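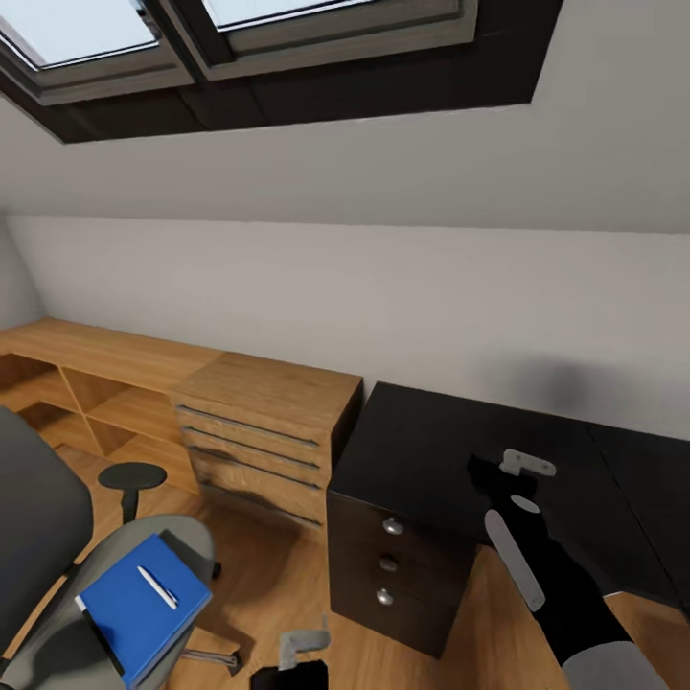 Peiyu Luo
Head of Research, Flumeder

14 shares | 2 comments

About Flumeder

Flumeder is a research group that studies how two-armed robots learn household and office tasks in simulation. The group was founded by Peiyu Luo and works from offices in Flilstead. Its staff includes engineers, scene designers and operators who control the simulated robot by hand to produce demonstrations.

Our work

Most of our research takes place in rendered rooms. The study shown on this page is one of them: an attic room with two skylights, a sloped ceiling, a light wooden desk with open cubbies and a long black desk beside it. A blue notebook lies on the seat of an office chair with a white pen across it, and one arm of the robot extends over the black desk. Rooms of this type are useful to us on account of their furniture. Seats, drawers and desktops stand at different heights, and a sloped ceiling changes how daylight falls on all of them.

The current library holds 208 rooms. Each is built by a scene designer, checked for scale, and released to the operators only after a second designer has opened it and moved the robot through it.

The Tititik method

Tititik is the name we use for our method of training from short corrections. A policy is first trained on complete demonstrations of a task. It is then run in rooms it has not met before, while an operator watches through the robot's viewpoint. When the operator judges that an arm is heading toward a poor grasp or a collision, the operator takes control for a few seconds and then hands it back. Only these short passages are added to the training set. A correction may last up to 50 control steps; anything longer is filed as a new demonstration and handled separately.

In our main study the method was tested on tasks that involve moving small, flat items between pieces of furniture. The starting policy was trained on 746 demonstrations. After three rounds of corrections, failed grasps in rooms held back from training had fallen by 42 percent compared with the starting policy. Gains were largest for thin items on padded surfaces and smallest for drawers with round knobs, where the fingers still tend to close too early. We continue to work on the second problem, and the results above should be read as results in simulation. Trials on a physical robot are at an early stage and are not reported on this page.

Peng

The software that runs our rooms is called Peng. It records joint positions, gripper states and camera views, and it allows any session to be replayed from a chosen step. Peng is maintained by a team of four within the group. A revised version is released to partner laboratories each September, together with notes on the rooms that have been added or withdrawn.

Working with us

Flumeder accepts visiting researchers for stays of three to six months. Applicants should send a short statement of the question they wish to study and the type of room or task it requires. Requests for access to the room library are reviewed by the Head of Research and answered in writing.

This site uses cookies to remember your settings and measure visits. Accept | Manage preferences

Sign up for the Flumeder newsletter. You may unsubscribe at any time.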